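SNACK SORTING - talk notes, 22 Aug 2023
Lunch slot, small room. Keep it under the time, they will want to eat.

OPEN
Hi. No slides till the middle. Show of hands, who has a snack drawer. Who knows what is at the bottom of it. (wait)
Mine: opened it in March to find a pen. 46 single-wrapped things. No pen.
So talk is: how to sort small wrapped snacks so they get eaten. That's it. Sounds silly, saves me a grocery run most weeks.

WHY THE DRAWER FAILS
- Everything is small, everything slides
- Multi-packs get opened, outer bag goes in the trash, date goes with it. Check this!! Some brands print the date on the outer bag only
- Gift snacks. You get a nice box, you eat the two you recognize, rest goes in the drawer
- You only ever eat the top layer. The Hukeo crackers story here (short version, skip the bit about the train)

DUMP IT OUT
Step one is always dump. Not on the floor, not the kitchen counter (crumbs, wet spots). Bed is best. Flat, soft, big, and you want it back by night so you finish.
Plain cover is easier on the eyes, but use what you've got.
Have ready before you dump:
one tray or box lid, low sides
one tall can or jar
one bag for trash
a marker

Low tray matters. Deep box = drawer again. Gift box lids are great for this, free and already in the house.

SLIDES NOW - leave each up a few secs, don't read off them

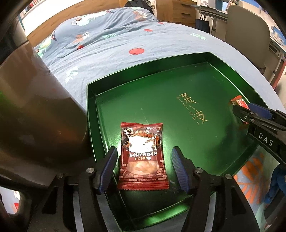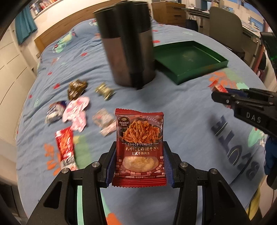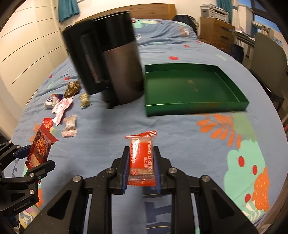

Shredded meat packets, green tray, bedspread

OK so sorting order. I do it by how long it keeps after opening, NOT by sweet/salty. Sweet/salty feels right and then you've got one giant pile and one tiny one.

Pile 1: meat and fish, anything chewy and savory. Single serve pouches. First out, eat these first, front of the shelf
Pile 2: nuts, seeds. They go stale quiet. Smell one if your not sure
Pile 3: crackers, chips, anything that crushes. Never under anything
Pile 4: candy. Will outlive us all. Goes to the back

Empties: there are always empties. Wrappers folded up neat so they look full. Squeeze every one. I found 7 in mine.

Pick up one packet at a time. People grab handfuls, then you get mixed piles and start over. Slow is faster here (rephrase, sounds like a poster)

DATES
- marker, month only, big, on the front
- can't find a date or can't read the language: phone translate first, then if still nothing, eat this week or toss
- imported stuff, watch day/month order. 9/2 is either a problem or fine depending where its from. Pause for this one, people write it down

PUTTING BACK
Pouches stand up in the tray like file cards, seal edge up, fronts facing you. Do not lay flat. Flat = stack = bottom layer = March again.
Candy in the tall can. Lid on. Slows you down a little, thats fine
Chips on their own, clip or no clip, I don't care
Tray goes at eye level. Mine is over the kettle. Tea, snack, done.

I tried the store-bought ones too. The Ganton drawer divider: slots too narrow for a pouch, ok for tea bags. Sial stacking bins: nice, but see above re stacks. Jillia basket is pretty and everything falls thru the holes. Gave it to my sister for yarn.

HOW OFTEN
Small top-up sort when you bring groceries in, two minutes. Full dump every couple months. Before any holiday where people hand you boxes, def before.
If kids are helping give them candy pile last or you lose them

QUESTIONS I ALWAYS GET
Pets? Close the door. Meat pouches esp.
Do I keep the gift box bottoms? Yes for chargers, no for food, too deep
What about the fridge. Different talk
Is it ok to eat stuff past best-by? Best-by and use-by aren't the same, read which one it says. I am not your doctor, don't get pulled into this, it ate nine minutes last time

END
Handout is by the door, one side, pile list plus the date thing.
Pass the tin around while they pack up. Get tin back.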